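Progress report to the Custen Fund, October
Kitchen chores with a single arm: where we've got to

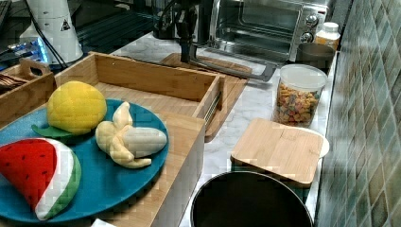 So, the short answer to the question you asked at the last review (can it put the groceries away yet?) is: some of them, on a good day, and slowly. The long answer is the rest of this report, and I promise it's more cheerful than that sounds!

When you approved the second half of the grant, we told you we'd stop chasing flashy demos and work on the dull stuff. Pick up a thing, put it on a plate, take it off the plate, put it in a container, clear a bit of counter. We've stuck to that. Since the last report we've logged 263 full attempts at what we call the fruit chore, where the arm has to move soft fruit between a plate and a tray without dropping any or shoving the dishes around. We use plush fruit for this. It squashes a little like the real thing, it doesn't bruise, and I'm no longer buying bananas on the project card every Wednesday, which I know your accounts people had noticed.

The lemon is easy. I'd happily let the arm move lemons all day. It's compact, it looks much the same from any side, and the fingers close on it without any fuss. The banana is the one that makes us work for our money. Its peel flaps stick out, and the grasp planner (we're still on Hitov, the open one, with our own patches) keeps deciding that a flap is a perfectly good handle. Sometimes it is! More often the whole thing swings around and lands upside down half off the plate. The watermelon wedge sits in between. Grabbed across the thin part it's fine, and grabbed across the wide part it squirts out sideways.

In the last batch of 27 tries, with all three fruits to be moved, the arm finished 25. I was pretty pleased with that, and then we shifted the plate closer to the edge of the box it stands on and the numbers got a lot worse. We're not ready to quote that second set. The arm had learned where the plate usually was far better than it had learned what a plate is, and we'd rather find that out in our own kitchen than in somebody's home.

Clutter is the other big story. Our early runs were on a nearly bare counter, and you were right to push us on it (I did grumble, sorry). Real counters have a toaster oven, a cutting board, a jar of cereal that has been there since breakfast, a pot waiting for someone to deal with it. We now leave all of that out during runs. The clear jar gives us the most grief, as the depth readings see straight through bits of the plastic and pick up the rings inside. We've added a rule that anything see-through gets a wide berth. It's crude, and it makes the arm take some very silly detours, but it has stopped the jar from getting knocked.

Speed is still poor. I could clear that plate in the time it takes the arm to think about the first fruit. We've trimmed the planning step with help from the Patum controller update, and the pauses between moves are noticeably shorter, but if you're picturing something that tidies up while you answer the door, we're not there and won't be by the end of this grant.

Where do I think things stand overall? Moving known, soft, medium-sized things from one open surface to another is close to being a chore a machine can do. Putting things into narrow spaces, like the compartments of a utensil caddy, is a long way off. We tried it for 4 afternoons and shelved it. Wiping, scrubbing and anything with a lid we haven't touched, and I'd like to keep it that way until the plate problem is sorted.

On the money side, we're a little under on equipment and a little over on staff time, mostly from relabeling the early runs. I'd like to move the leftover equipment money across to cover it. The form is with your office.

Plans for the next stretch:

Random plate positions on every run, no exceptions.
A second set of dishes, in different colors and sizes.
Real fruit again, starting with lemons.
A first visit to the test kitchen at Þrastardóttir, who have offered us a corner of their counter in the mornings before their own people need it.

That last one makes me nervous and excited in equal parts. Everything we've done so far has been on one counter with one set of lights, and I fully expect the first morning over there to go badly. I'll send you the run logs from it either way, and if you'd like to come along and watch, let me know and I'll check which mornings they have free.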